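Entryway and Shoe Storage Safety Check
Skondley guesthouse, side entrance
Checked by Hashini Bhattacharjee, September 8, 2019

I did this one slowly, cup of tea in hand, because the side entrance always gets the short end of the stick. Comments are mine, so blame me if they ramble!

1. Walkway clear from door to stairs — OK
Nothing to trip on. I walked it twice, once with the big laundry bag, and got through without turning sideways.

2. Door mat lies flat — FIX
One corner curls up and I caught my toe on it. Waweru has double-sided mat tape in the supply closet (I asked him in March too, ahem).

3. Light switch and bulb — OK
Comes on right away. The cover plate is snug.

4. Shoe rack steady, boards sound — OK, WITH NOTES
I gave it a good push from both ends and it didn't rock. I ran my hand along the boards too, feeling for splinters, and my palm came away fine. Please keep it to slides and other light shoes, though. Somebody at Wola parked ski boots on theirs and the shelf has sagged ever since.

Slides on both tiers, and some of the woodwork close up:

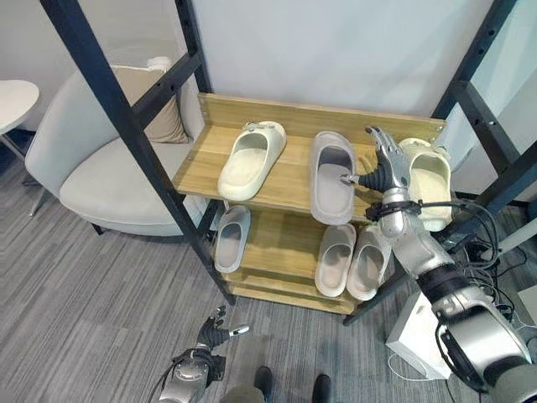
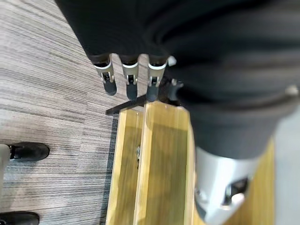 5. Screws and fasteners — RECHECK
Run a fingertip over every one you can reach. Anything standing proud of the wood will snag a sock, or worse, a bare heel. I snugged up what I could with the short screwdriver, but I'd love a second pair of eyes before the fall guests arrive.

6. Board ends — RECHECK
Rough ends get a light sanding, nothing fancy. Fine paper is in the drawer marked 14.

7. Shoes put away properly — OK
Pairs together where you can, please, and nothing hanging over the front of a shelf. I know, I know, I say it every time.

8. Carpet edges — OK
Tacked down all the way along. I did find an earring, which is now at the desk in an envelope.

9. Fire extinguisher tag — OK
Number 181, still in date, pin in place.

Next check goes to Stotel's side of the building, and I'll need the key to room 117 for that.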